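Progress report: two-arm handling cell, Clutdale site
Prepared by Kaja Sproģis for the Gokari workplace fund
Period covered: through June

Summary

The cell is built and running trials at Clutdale. It is not yet on a production shift. Handling trials with the left arm are on plan, and the right arm is behind by one stage. Staffing on the packing line has not changed, and no jobs have been cut or reclassified under this grant.

What was done this period

The robot was moved from the MacLeish building in early spring and set up in the room next to the packing line. We completed 275 supervised handling runs. Of these, 81 needed a person to step in, mostly to straighten a part the gripper had picked up at an angle. The same part was the cause in most cases, and Dravberg has agreed to change the tray it arrives in.

The risk assessment was redone after the move. The main finding was that operators were leaning over the table to reset parts while the arms were powered. Resets are now done only after the operator has pressed stop and said so out loud. It slows each reset down and we intend to keep it.

Effect on staff

Six packers have been trained to run the cell. They rotate through it in two-hour blocks and go back to the line afterward. Pay for the trained group went up one step at the start of the training, as agreed in the proposal.

In the June talks with staff, the most common comment was that the lifting is easier on the wrists but the watching is tiring. Several people said two hours is too long to stand and monitor. We will try 90-minute blocks next period. Two packers asked to learn setup and teaching as well as running, and we would like to move part of the training budget to cover this.

There is also a concern on the line itself. When one person is away at the cell, the others cover the gap. The shift lead now gets a relief worker for the morning block. The afternoon block is still uncovered.

Work in hand

1. Left arm. The two-finger gripper is fitted and in use. Finger wear is checked at the end of each block.

2. Right arm. Work at the table is continuing with a flat flange at the end of the arm and no fingers. Cable routing at the wrist is still open, and a tidier run is needed before longer trials.
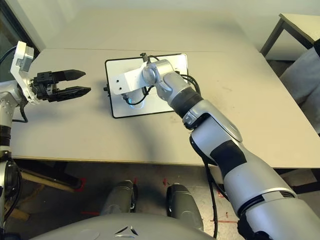

Plans for next period

Finish the right arm and repeat the handling runs with the new Dravberg tray. Start the shorter blocks and report on them. Find relief cover for the afternoon.

Budget

Spending is within the approved amount. Training came in over by 19 hours, paid from the line's own overtime budget. A request to move funds to setup training will follow separately.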